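**Course handout, Unit 6: Collecting Examples for a Learned Pickup Policy**

These notes accompany the Monday laboratory and should be read before students start their own collection runs. The exercise is carried out in the Jotholm simulator, using the garden world.

**6.1 What counts as an example**

An example is one complete attempt, from the first command to the last. Each attempt is stored with the wrist view, the joint positions and the commands sent by the operator. Attempts in which the ball is dropped are kept and labeled as failures. They are removed from the training set only at the filtering step, and the filter settings must be given in the report.

The reference set prepared by Tahmineh Taheri holds 2,429 attempts, of which 171 are labeled as failures. Students may use it for comparison but may not add it to their own data.

**6.2 Variation**

A policy trained from one starting pose will usually learn that pose and little else. Before each attempt, the operator should change at least one of the following:

- the starting position of the robot on the lawn
- the direction in which the robot faces
- the position of the ball

Changes are to be entered in the run sheet at the time they are made. Background matters as well. Views that include trees and fencing differ a great deal from views of plain grass – a learner that has met only one of these may respond poorly to the other.

**6.3 Views from the garden world**
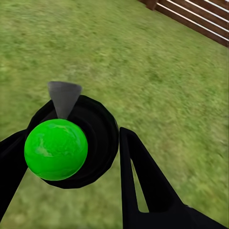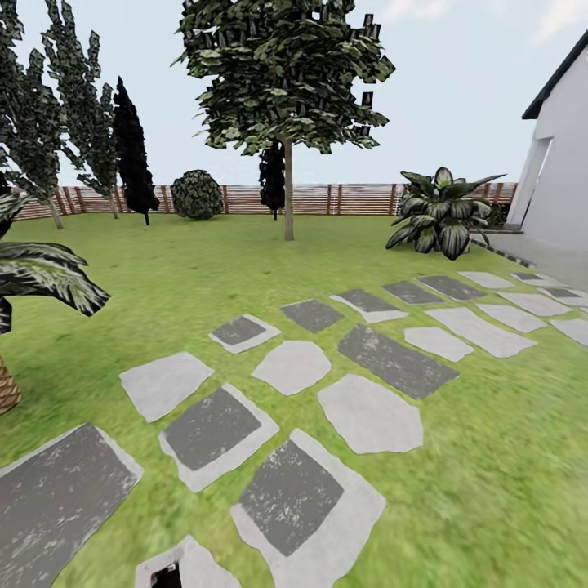
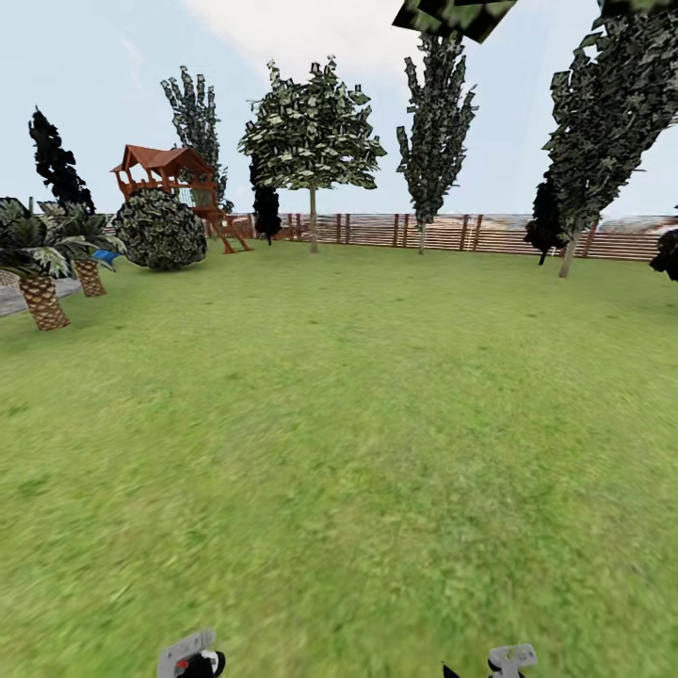
All three belong to the same garden. Only the first shows the ball in the gripper. A set made up entirely of such moments would teach the learner nothing about the approach, and operators should therefore record from the start of the search.

On the question of how many failures to keep, Karim Sqalli holds that the label alone is too coarse to be of use. A drop during the lift and a miss during the approach are different events, he argues, and a group that stores both under one word will have to replay every attempt later to tell them apart. He would have operators enter the stage of the failure in the run sheet as well, and he would accept a smaller set in exchange.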